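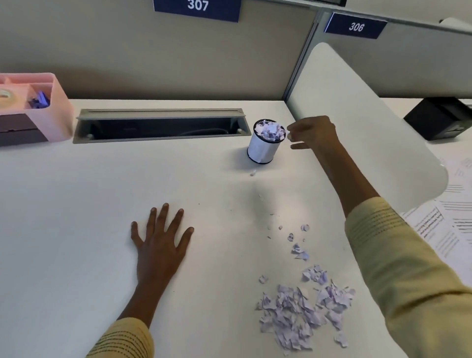
What is a supplementary budget?

It's extra spending that a legislature approves after the regular yearly budget has already passed, usually when prices jump, taxes come in short or something breaks that has to be fixed right away.

I keep this entry for Jotmont, the town where I've lived most of my life, so my examples are local (sorry, everyone else!). The idea is pretty much the same wherever you go, though the names change. Some places say "supplemental appropriation," others say "amending budget," and my grandmother just called it "the second bill."

How it starts

The mayor's office sends a request to the council with a list of the new spending and a note on where the money will come from. That second part is the one I always read first. In Jotmont it can come from reserves, from borrowing, or from moving money out of a department that hasn't used its share. The council then has until the end of the next session to vote, and it can cut items but can't add new ones – a rule that still makes people grumble.

The winter bill

The best-known case is the winter bill, brought in one January when heating charges went up and the Juhl cannery had just dropped a whole shift. Vlasta Murín, who was then council president, asked for a one-time credit of 54 dollars per household on the electric bill. There were 2,715 households on the list at first. After a long argument over second homes, 628 of them came off it, and the rest got the credit by spring.

Marwa Ezzat, the loudest voice against it, wanted the money to go to people who had lost their jobs. Her plan would have paid 700 dollars to each laid-off worker, and I have to say I liked it better at the time! It failed by one vote. Parts of it came back later as the Kukex fund, which pays for short training courses and bus passes and is still going.

What people argue about

Mostly timing. A bill like this moves fast, with fewer hearings than the main budget, and critics say that's how pet projects sneak through. Supporters say a family with a shutoff notice can't wait for next year's budget. I go back and forth on it, depending on what's in the bill.

Reporting on the spending is the other sore spot. The town of Jidadus, just down the river, posts every payment online within the month. Ours puts out one summary at year's end, and it's a slog to read.

See also: emergency appropriation, reserve fund, utility credit

Comments (3)

riverbend_lou: The credit showed up on my March bill, so "by spring" sounds right to me.

Dot K.: Could you add something on how the reserve fund gets refilled? I never understood that part.

hal_in_jidadus: We post the payments, sure, but try finding the page.

We use cookies to remember your settings. Accept | Manage

Contact | © Jotmont Civic Pages | Back to top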